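Plavier Bench Pair Kit
Two-arm controller and mounting set for home and shared workshops

Price: £667, arms and end tools not included
Sold by: Tefera Workshop Supply, Rullamthorpe
Availability: next batch in April

Overview

The Plavier kit is for people who already own two arms that were never meant to work together. In the box you get a controller, a pair of bench clamps, two power leads, a stop button on a long cable and a printed manual. The maker calls it "plug in and go". We don't. Allow a weekend, and expect to spend most of it on cables and settings.

We stock it because it is the only kit of its type we have kept running on our own bench for longer than a month. That is fainter praise than the maker would like, and they have asked us to reword it.

What it does

The controller runs both arms from one program and stops both when either one faults. It will drive most hobby arms that take 24 V and speak to a computer over a normal network lead. Plavier's own list of supported arms is longer than ours. Ask before you buy if yours is a Medon made before the current model, as the older wrist boards drop out and we have not found a cure.

You can mix end tools. Masanobu Ikeda built up the pair on our bench with a plain two-finger gripper on one side and a many-fingered hand on the other, which is the mix most customers ask about. If you are only picking things up and putting them down, save your money and buy two grippers. The hand takes far more setting up, and for simple lifting we have yet to see it earn its keep.
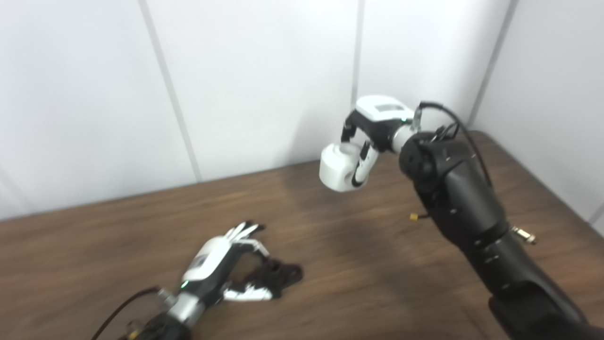
Grip and test pieces

Start with something light, blunt and cheap. A short white cylinder like the one between the gripper's fingers will do, and a few scuffs on it won't matter. Set the grip force low and work up. The "auto grip" setting is best left off – it squeezed two of our plastic caps out of round before Ross Buchanan gave up on it.

Leave clear table between the two tools while you learn the controls. The software has a no-go zone feature, but it knows nothing about cables. Loops over the upper arm need enough slack for the full turn of the shoulder, and a lead lying on the table beside the hand should be clipped down before you run anything at speed.

Specification

Arms supported: 2
Joints per arm: up to 6
Clamp opening: 22 mm minimum
Supply: 24 V, not included
Software: Linux only. A Windows version has been promised for as long as we have sold the kit.

Returns and help

Unused kits can come back within the month. Clamps with marked jaws are charged for. Phone help is on Monday afternoons, when Ross is at the bench – please have the arms switched on and the fault code written down before you ring.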